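4.3 Preparação da mão para a recolha de demonstrações

1. Colocar a película transparente no antebraço e deixar os dedos livres.
2. Confirmar que a película não entra nas juntas do punho.
3. Estender o dedo e recolher os restantes.
4. Gravar 5 trajetórias de calibração por operador.
5. Importar o conjunto para o Tolell e iniciar o treino.

Nota: com 324 demonstrações, a política atingiu 92 % de sucesso na tarefa de apontar. O treino usou cerca de 3.000 iterações.

Cuidado: não acionar o punho com a película esticada. 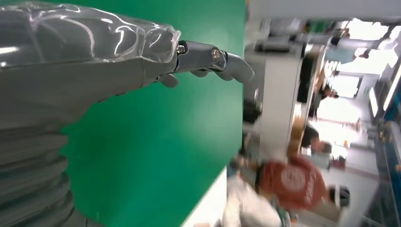 Katalin Balogh
Engenheira de investigação, Vaketti

Dedo estendido, com a película a terminar junto à base dos dedos. Manter esta postura como pose inicial em todas as gravações. Para o alinhamento da câmara, ver 4.4.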